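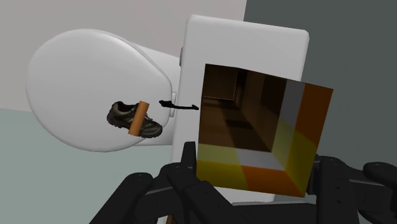
A simulated bathroom in the Prakdale test suite: the gripper with the coloured panel in front of the toilet tank, and a shoe and a tan cylinder on the closed lid.

Redby halts arm trials after stop limit found missing from simulator

3 Nov 2022

Redby has suspended trials of its household tidying arm after finding that a contact limit used on the physical machine had not been applied in the simulator where its control software is trained and approved. The fault affected 59 software builds, going back to June. Three of them were loaded on to real arms at the company's Prakdale site.

No one was hurt. One arm damaged its own wrist joint and cracked a ceramic cistern in a mock-up bathroom, and the trials were stopped the same afternoon.

The contact limit is a setting that makes the arm give way when the force at the hand goes above a fixed value. On the physical arm it is held in the joint controller. In the simulator it has to be read from a separate file each time a scene is loaded. According to an internal notice seen by this site, a change to the scene loader in June moved that file to a new folder. The loader could not find it, wrote a warning to the log and carried on with no limit at all.

Tests continued to pass. The simulated hand could press against fixed objects as hard as the motors allowed, and the scoring looked only at whether the item being carried ended up in the right place. Builds that leaned the load on a wall or a tank to steady it scored slightly better than those that kept clear, and were more likely to be picked for the next stage.

"The warning was there in every log," said Frida Vídalín, who leads simulation at Redby. "It was one line among 3,000 and it had the same level as a missing texture. It should have stopped the run."

The bathroom scenes are among the most cluttered in the suite. Loose items are dropped at random on to the fixtures before each run, and the hand has to carry a square panel past them. Clearance between the panel and the tank is small by design. Redby says these scenes accounted for 29 of the contact events it has since marked as over the limit, more than any other room type.

A second fault made the first harder to spot. Small objects in the bathroom scenes sometimes settled in positions that a real object could not hold, including in mid-air close to the fixtures. Staff had reported this several times. It was put down to the physics engine's handling of thin shapes and given a low priority. Engineers reviewing odd contact readings near the tank in September blamed the same cause and did not look at the limit.

Vídalín said the two faults are separate. The settling problem comes from simplified collision shapes, which are larger than the objects drawn on screen, and it is still open.

The damage at Prakdale occurred on the second day of tests with the affected builds. The arm was carrying a flat panel and brought it against the cistern. The joint controller's own limit should have made the hand yield, and the log shows that it did so twice. The new software read each yield as a slip and sent a fresh command to close the gap. After the third command the controller tripped and locked the wrist while it was under load. The gearbox, supplied by Plattner, was found to have two chipped teeth.

Redby said the gearbox had been loaded outside its stated range and that it did not consider the part to be at fault.

Santino Benítez, the site's safety lead, pressed the emergency stop. The area was fenced and the nearest person was outside the barrier. His report asks for two changes to the physical set-up: repeated yields should end the task, and a tripped controller should release the wrist slowly where the load allows it. The first has been made. The second is being studied, as a released wrist may drop what it is carrying.

Kidbridge, which was due to receive two arms for a trial in supported housing, has been told to expect a delay of 12 weeks. Its project manager, Idalina Sequeira, said the arms would not be accepted until the full set of bathroom and kitchen scenes had been run again and the contact figures handed over. Earlier hand-overs included the success rates only.

The scene loader now refuses to start if the limit file is missing or empty. Peak contact force is recorded for every run and a build that goes over the limit fails, whatever its placing score. All 59 builds have been withdrawn. Training will restart from the last version made before the loader change, so work on the slimmer finger design will have to be repeated.

An outside review has been carried out by Gion Hauser, a consultant in machine safety. His findings have not been published in full. A two-page summary sent to trial partners says the simulator was being treated as a test bench without the checks a test bench would have, and recommends that a known bad build be run each week to confirm that it fails. Redby has accepted the recommendation.

The summary also notes that settings shared between the simulator and the physical arm are kept in two places and updated by hand. Chiyo Imai, who maintains the joint controller software, is moving them to a single source. Joint speeds and contact limits have been transferred. Payload settings and the grip force table have not, and physical trials will stay suspended until they are.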